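Steamed Bread Moves Into the Office Kitchen

February
By the Food and Work Desk

The midday meal has long been treated as a private matter for employees. In the town of Totden, a growing number of employers now regard it as part of the working day, and steamed bread has become a regular feature of the menu.

The change began at Prunent, a packaging firm with 900 staff, which closed its fried-food counter last winter. The canteen replaced it with plain and filled buns supplied by Jikisik, a bakery on the edge of town. Under the present contract, the bakery delivers 700 buns each Tuesday, chilled and ready for steaming on site.

Smaller workplaces have followed a simpler course. Many have no canteen and rely on a shared kitchen with a sink, a kettle and limited counter space. A countertop steamer suits such rooms well. It requires no oven, no extractor hood and little training.

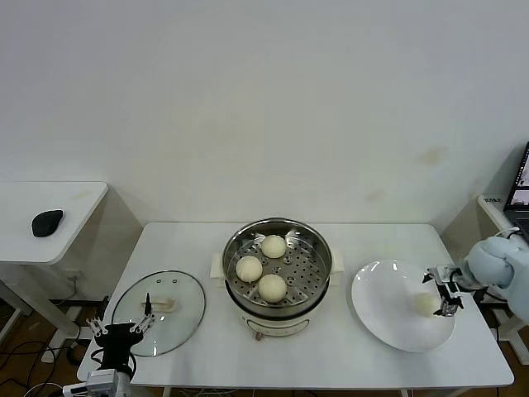 Three round buns in the steamer basket of a white electric cooker.

Cost remains the main consideration. A plain bun is made from flour, water, yeast and a little sugar, and its price has risen more slowly than that of sandwiches sold nearby. Jikisik charges employers $2 for a filled bun and less for a plain one. Several firms pass on that price without a markup, while others cover it in full.

Nutrition advisers in the district have given the practice measured support. They note that steaming needs no added fat, but that a plain bun is chiefly starch and should be served with vegetables, eggs or beans. The Kakakhel business park, which houses 11 small firms, now offers a cabbage and tofu dish alongside its buns – a change made after staff asked for a fuller meal.

Storage has proved more difficult. Chilled dough dries at the surface if left uncovered, and office refrigerators are often crowded. The bakery has asked its customers to set aside one covered shelf and to discard any buns left at the end of the second day.

Prunent will review its contract in the spring.

Related
Why the Canteen Tray Is Getting Smaller
Flour Prices and the Local Bakery
A Fair Rule for the Shared Refrigerator

Comments

millside_reader: We have had these at work since the fall. The filled ones are gone before noon.

Carraway: Please ask your writers to look at drinks next. Our machine still sells only soda.

tuesdayshift: Good article, but night staff get whatever is left over. Would like to see that covered.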